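Knitting circle minutes, December

We started at 7:10 because the kettle took forever, and 13 of us made it, which is pretty great for this time of year! I'm doing the minutes again (I still type fastest), so blame me for anything I got wrong.

Last month's minutes were fine with everyone once I fixed the price of the Storberg wool. I had it down as the cheap one. Sorry!

Hat drive. We have 16 hats promised to the Pevell shelter and most of them are done. Long talk about the brim on the beanie pattern. Half the room likes it folded up, the other half says leave it long and let people fold it themselves. We voted and folded won, so please fold yours before you drop it off. Ribbing all the way up is fine and so is plain above the brim. Dark colors are very welcome, as they don't show the dirt and the teenagers will really wear them.
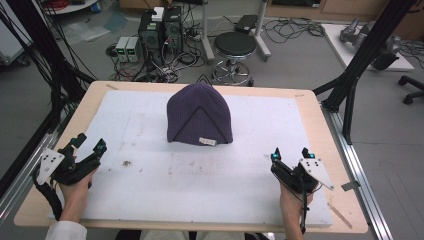

Labels came up next. We agreed on one small fabric label per hat, sewn at the bottom edge, and please use matching thread on the inside so it doesn't scratch. The Borbély labels we ordered last time have gone up, so we'll finish the old roll first. Somebody asked if we could add washing instructions and I said I'd look into it, but the printing would have to be tiny.

Money. We have $606 in the account after paying for the room. We okayed another order from Sondeck, dark purple and charcoal this time, and no more of that mustard (we have so much mustard).

Blocking boards. The foam ones are getting scuffed and marked up, and a few people worry about it coming off on pale wool. For now, put a clean towel down first. I'm going to price new ones and bring numbers next time.

Other stuff. The crown decreasing lesson moves to January and we need 3 more sets of double-pointed needles for it, so check your drawers. Please stop leaving yarn ends in the sink!

Snacks next month: still open, sign up on the sheet by the door. We wrapped up at 8:45 and a few of us stayed to sew on labels.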